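Deflection of Bolted Pallet Racking Under Uneven Loading

Pludcombe Engineering Project, final report
Author: Cheng-en Tsao

Abstract

Boltless and bolted steel shelving is often loaded by people who do not know its rated capacity and who place goods wherever there is room. This project measured how far a shelf beam bends when a fixed load is moved from the centre of the span towards one upright, and compared the results with simple beam theory. The measured deflection at mid-span was larger than the pinned-end prediction in the first loading cycle and smaller in every later one. The difference is attributed to settling in the beam end connectors.

1. Background

Adjustable racking is made of two main parts. The uprights are cold-formed steel sections with slots punched at a regular pitch. The beams carry a connector at each end with hooks or tabs that drop into the slots. A locking pin or clip stops the beam from being lifted out by accident, for instance by a forklift tine.

The joint between beam and upright is neither pinned nor fixed. If it were pinned, the beam ends would rotate freely and the mid-span deflection would be at its highest. If it were fixed, the ends would not rotate at all and the deflection under a uniform load would be one-fifth of the pinned value. Real connectors fall somewhere between the two and are described as semi-rigid. Their stiffness depends on the thickness of the upright wall, the number of hooks, and how tightly the hooks are seated.

Manufacturers find connector stiffness by testing. A small business that buys second-hand racking usually has no access to those results, and beams from one maker are sometimes fitted to uprights from another. Load signs are often missing as well.

Storage areas also change use over time. A bay that was set up for full pallets may later hold cartons, display goods or loose stock, and the load on each level is then hard to judge by eye. 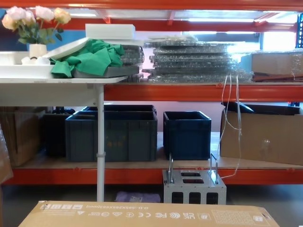
Figure 1. Warehouse shelving with orange beams and a blue slotted upright.

Colour is a poor guide to capacity. Orange beams with blue uprights are a common combination, and the same colours are used by several suppliers for sections of quite different depth and wall thickness. For this reason the test beams were identified by measured dimensions only.

2. Aim

The project had two aims. The first was to find the relation between load position and mid-span deflection for a single pair of beams. The second was to decide whether a basic deflection check, made with a string line and a steel rule, is accurate enough to be useful in a small storeroom.

3. Method

3.1 Test bay

One bay was assembled from used parts supplied by Terard. The uprights were checked for plumb in both directions and levelled with steel shims under the base plates. Two matching beams were fitted at the lowest practical level to limit the drop if a connector failed. The locking pins were left in place for all tests.

3.2 Load

The load was made up of bagged sand on a timber platform. Each bag was weighed before use and labelled with its measured mass. The total, including the platform, was 1,000 kg. This was well under the capacity calculated for the pair from their section dimensions, so yielding of the steel was not expected.

The platform rested on two hardwood bearers placed across the beams. Moving the bearers allowed the centre of the load to be shifted along the span without changing the total.

3.3 Measurement

Deflection was measured at mid-span on the front and rear beams with dial gauges on a separate stand. The stand did not touch the racking. A string line was stretched between the beam ends and read with a steel rule as a second method.

The load was placed at 6 positions, starting at mid-span and moving towards the left upright. After each placement the bay was left for 30 minutes before a reading was taken. The load was then removed and the unloaded reading recorded, so that any permanent set could be found.

4. Results

Deflection was greatest with the load at mid-span and fell steadily as the load moved to the left. The shape of the curve agreed well with theory. The size of the deflection did not, at least in the first cycle.

In that cycle the front beam did not return to its starting height when the load was removed. The remaining movement did not grow in later cycles. Inspection showed bright marks where the connector hooks bore on the lower edge of the slots, which is consistent with the hooks being pulled down into full contact by the first loading.

From the second cycle on, the readings repeated closely and lay between the pinned and fixed predictions, nearer to pinned. The front and rear beams behaved in the same way once both had settled.

The string line readings followed the dial gauge readings but were more scattered. Most of the error came from sag in the string and from parallax when reading the rule. Swapping the builder's line for a thinner braided line sold by Fondia reduced the scatter, although it was harder to see against the beam.

5. Discussion

Permanent movement in the first cycle should not be read as damage. It does mean that a deflection check made on newly assembled racking will give a misleading result unless the beams have been loaded at least once beforehand.

Moving the load towards one upright lowers the mid-span deflection but raises the shear force and the demand on the nearer connector. A person judging the beam only by its sag would conclude that the off-centre load was safer. For the connector, the opposite is true – the end reaction under the nearer upright was up to 30 per cent higher than with the load centred. This was calculated from the load positions and was not measured directly.

The tests did not cover impact, sideways load or damaged uprights. A dent in an upright can reduce its capacity far more than uneven placement of goods on a beam, and Shetty's course notes on thin-walled columns give the reasons in detail. The floor slab was assumed to be rigid.

6. Conclusions

The pinned-end formula gives a safe estimate of deflection for settled beams of the type tested. It is not safe for the first loading. The string line method can detect a badly overloaded beam but should not be used to confirm that a load is acceptable.

7. Further work

The tests should be repeated with a strain gauge fitted near each connector. A second set with mismatched beams and uprights was planned for June but was not completed, as the replacement connectors were the wrong slot pitch.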